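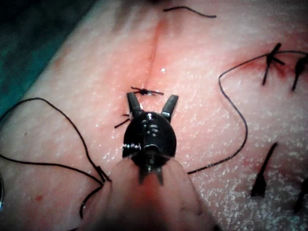 Page last changed: 1 September 2020, T. Maruyama

Suture bench, notes on knots and pads

Good session! I finally have a way of tying on the soft tissue that I'd be happy to show someone else, so I'm writing it down before I forget which change did what.

Setup same as last time. Teal drape under and behind, tissue laid over it, black thread. I went back to the black after a week with the undyed stuff from Sarantis, which ties nicely but disappears on a moist surface as soon as you look away. With the black you can find the knot right away, small as it is, and you can see which way each tail is lying. Big difference when you're trying to judge your own work up close.

What I changed:

Shorter tails. I had been leaving them long out of habit, and they stick down to the surface and get caught under the next stitch. Now I trim so there's enough to grab with the jaws and not much more. The split ends on some tails are my own fault, I was using the old scissors. New pair is in the top drawer, please keep them for thread only (no tape, no drape, no lunch packets).

Slower second throw. The first throw wants to lock early on this surface and if I hurry the second one it rides up on top and I get a lump. When I wait, lay it flat and pull level with the tissue, it goes down into a tight dark little bead and stays there. So satisfying. I did 30 of these over the afternoon and only four came out lumpy, all of them in the first half hour.

Opening the jaws wide before going for a tail. I used to creep in with them nearly closed and kept nudging the knot sideways. Coming in spread and then closing on the thread is much cleaner. Toward the end I could pick up the short tail on the first try most of the time.

The pad question. Wostdale pads are still too dry for my taste. They look right but the thread squeaks through, and the surface tears when you pull at an angle. The Ineck ones hold water much better and have that slight give, so the knot sinks a hair the way it should. I kept an Ineck pad out for roughly 80 minutes with one wipe of saline halfway and it was still pleasant to work on. I'd like us to order more of them. They cost more, but we get both sides out of each one, and I've been throwing Wostdale pads away half used.

Things that didn't work: tying close to the border where the tissue falls away to the drape. There's nothing holding it there and it lifts with the thread. Stay well inside. I also tried pinning that side down, and then the pull goes all wrong and the stitch slants. Might work with a wider pad.

Pull test on the leftovers from March: 53 knots in the tray, all still tied, two loose enough to slide. I had expected worse, the first ones in that batch were pretty ugly. Tray is labeled and back on the shelf above the sink.

Next:
- same thing with the finer thread, one size down
- try the Pravel pad if the sample comes (asked twice)
- running stitch, first knot to last, no stopping
- ask whoever has the good lamp to bring it back, the far side of the drape goes nearly black and I keep losing the needle over there

Used up today: one Ineck pad, most of a spool of black. The saline bottle is low, I'll fill it in the morning.

TM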